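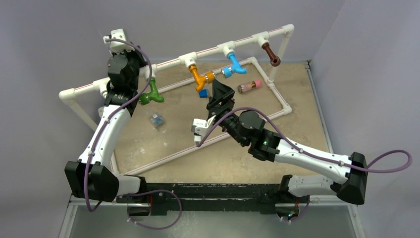
Shuk-fan Man objected to last year's version of this handout: you can't plan a purchase from the quote, she wrote, since the quote is the one page in the folder written by the person who gets paid. Her objection stays at the top.

Unit 6. Budgeting for a two-arm cell

Reading before class: the Bretine quote and the Zovero quote, both in the course folder. Bring a calculator and a pencil.

1. What the quote covers

Both vendors sell you arms, grippers, a controller and a year of phone support. Look for what sits outside that list. Bretine puts mounting rails under "customer supplied." Zovero includes the rail and leaves out the wrist cameras. Neither one prices the table, the panels, or the thing the arms are supposed to work on.

Someone has to build that last item. A pipe rack with a few colored fittings looks like hardware store money, and the parts are. The hours are another matter. Get the hours from whoever will cut and assemble it, and write their number down even if it annoys you.

2. Two arms or one

The sales sheet from Alaoui says a second arm pays for itself. It doesn't say when, or doing what. Before you accept a line like that, ask for a task where one arm has to hold while the other works, and ask how often that task comes up in your shop. If the answer is "sometimes," price one arm and leave space on the rail.

Also ask what happens when both arms want the same spot. Avoiding that takes setup time, and setup time is somebody's salary.
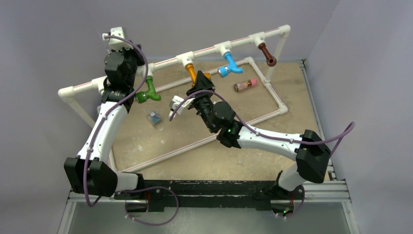
Fig. 6.2. Two-arm cell with pipe frame, right gripper at the orange fitting.

3. The lines people forget

Cables. They have to follow the arm through its whole reach, and they wear. Put a spare set in year one.
Gripper fingers. Ask for the price of a replacement pair in writing.
Loose parts. Vials, caps, small blocks. Cheap, and always missing.
Floor space, charged at whatever your building charges.
Training. Osari quotes 2 days. Zinash Hailu's spreadsheet in the folder uses 21 hours per operator, and I would start from hers.

4. Worked exercise

Take the arms-and-controller price as 100. Add 30 for everything in section 3 and 40 for staff time in the first year. Now you are at 170 and have not bought a table. Redo the payback period from the Bretine brochure with this figure. Then redo it again assuming the cell sits idle for 2 months while you wait on a part.

I don't believe the brochure's payback period and you don't have to either, but show your arithmetic. "The vendor said so" gets no credit.

5. For next time

Write one page: would you lease, buy, or wait until November, when Zovero resets its price list? Name the number that would change your mind. Attach the quote you used with every "optional" item circled.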